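Progress report to the Lesance Fund
Wrist rehab at home after distal radius fracture
2024-11-20

Hi Junaid,

You asked for something shorter and less stuffy than the June report, so I've written this one the way I'd tell it to you over coffee. The spreadsheet with the money in it is coming separately from Hoi-yan (she's still waiting on one invoice from Skilolix for the splint material).

First the good news, we've hit our recruitment target! Our 500th patient signed her consent form at the Palard clinic last week, and the whole plaster room got cake. Of the 500, 383 have now had their final grip strength and range of motion check, and the rest are booked in through the summer. I was pretty nervous about this in June, when the fracture clinic moved floors and our referrals dried up for a bit, but the registrars have been terrific about handing out our flyer.
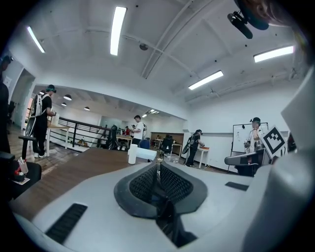 The home exercise diaries are the part I've spent most of my time on. We have 2076 weekly sheets back so far, and I'd say most of them are filled in properly, with pain scores and everything. The handwriting is another matter! These are people with a sore wrist, often the dominant one, and I really should have thought of that before we printed such tiny boxes. We've made the boxes bigger and added a version you can fill in on your phone. The older patients I expected to hate the phone version have mostly been happy with it, and it's the blokes in their forties who keep losing their log-ins.

We've had two withdrawals since June. One moved interstate and one had a tendon problem that needed surgery, so he's back with the hand surgeons and doing his rehab with them. Both went to the ethics office in the usual way and there's nothing outstanding there.

A change you'll need to sign off on: I'd like to move the last follow-up from the clinic to a video call for anyone living past Sin. It's a long drive for a short appointment, and we've been losing people at exactly that point. They'd still come in for the grip test, but we'd tack it onto their ordinary review with the surgeon. Hoi-yan has drafted the amendment and it's in your inbox under "follow-up v2".
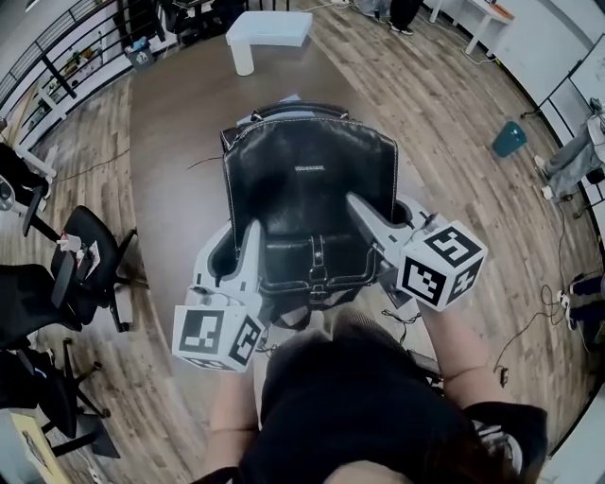

On staffing, we're still down half a hand therapist. I've been covering the Monday splinting sessions myself, which I enjoy, but it does mean the data cleaning has slipped and I'm behind on the swelling measurements from winter. If the underspend on travel could be shifted across to casual hours I'd be able to catch up before the new year. I know that needs a form. Could you send me the form?

I haven't looked at the results by group and won't until the last patient is through, so please don't ask me whether it's working! What I can say is that people tell us they like having a number to ring when the cast comes off and the wrist feels stiff and strange. We get those calls nearly every day.

Next up for us is finishing the follow-ups, chasing the missing diaries and getting a first draft of the methods section to you. I'm away for a fortnight over Christmas and Hoi-yan will be looking after the study phone while I'm gone.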